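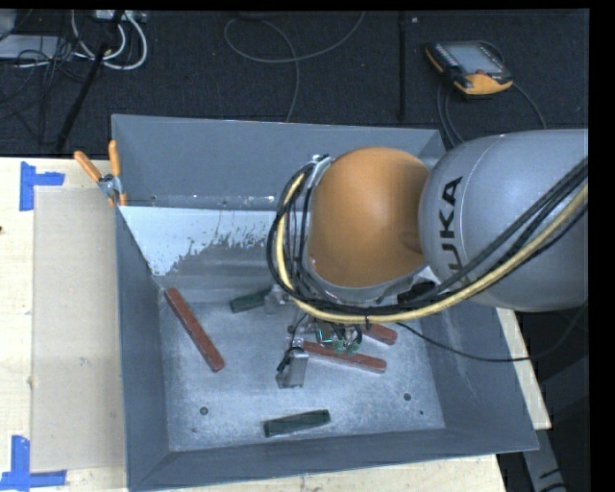

Blocks and Bins at Prumulach

The red and green blocks are the long ones from the Dradska set, which Booker Haddad cut down from old shelving in June. Each color started with its own box. After a few weeks of use they all ended up in the gray bin together, and that is how we keep them now.

Gray metal bin with sloping sides — open at the top, easy to reach into.

Elongated blocks, red and green. New ones are painted in batches of 30 and left overnight on the rack by the door.

Spare bins are on the lower shelf, under stock number 854. Please put them back with the label facing out.

Blocks with chipped paint go to Cameron Tuhiwai for repainting.

Page updated 26 Nov 2023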